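Gavell to Reissue Halholm Romance Series, With New Final Book Due in November 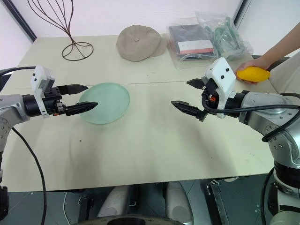
2020-04-08

Romance publisher Gavell will bring the Halholm series back into print this year and will follow it with a new book that finishes the story, the company said in a notice to booksellers.

The series has been out of print since its first publisher, Sistus, stopped putting out fiction. Used paperbacks have been selling online for well above the cover price, and the second book has been hard to find at any price. No e-book editions were ever released.

Gavell bought the rights to all four existing titles from Sistus last fall. The deal also covers the unfinished fifth book, which was announced twice under the old publisher and dropped both times. Terms were not given.

The books are set in Halholm, a small island town with one ferry, one hotel and a boatyard that is always about to close. Each one follows a different couple. The first, in which a hotel manager agrees to pose as the wife of a visiting ship's engineer for the length of a storm, remains the best known and was the only one to get a hardcover edition. The later books move between the boatyard, the school and the ferry office, and the hotel turns up in all of them.

Readers were left hanging at the end of the fourth book, when the ferry captain's daughter turned down a proposal and left the island on the last boat of the season. Gavell said the new book picks up 10 years later, with her return to Halholm to sell her father's house. It will run to around 600 pages in paperback, which would make it the longest in the series by a good margin. The title has not been released.

The four older books will come out in pairs. The first two are planned for early summer and the other two for the end of August. The final book is due in November. All five will be sold in paperback and as e-books, and the publisher said audio editions are being discussed but have not been scheduled.

The text of the older books has been lightly corrected. According to the notice, most of the changes deal with names and dates that did not match from one book to the next, including the age of the hotel owner and the name of the street where the school stands. A short chapter cut from the third book before it was first printed has been put back in. It covers the night of the boatyard fire and adds 136 lines to the text, the publisher said. Nothing else has been added, and the endings are unchanged.

The covers are new. The painted couples on the old editions have been replaced with views of the harbor at different times of year. Some longtime readers have already objected on message boards, where the old covers have a following of their own. Gavell said it has no plans to offer them as an alternate edition.

A petition asking for the series to be finished had collected 2,906 signatures by the time it closed last year. It was started by readers who met through the Valcárcel book club, which has run a yearly group read of the Halholm books since the third one appeared. The club posted the publisher's notice on its page and said its next group read will be moved back so that members can use the new editions. It will cover one book a month and end with the new title.

Stores can order the first two books now. Advance copies will go out as e-books only, and requests for printed review copies will not be filled until later in the year. Launch events for the summer titles have been left off the schedule for the time being. Gavell said it may hold an online reading in their place and will post the details on its website.

Prices for the paperbacks will be listed next month. Readers who sign up for the publisher's mailing list will get the opening chapter of the first book by email, and the opening of the new one when it is ready.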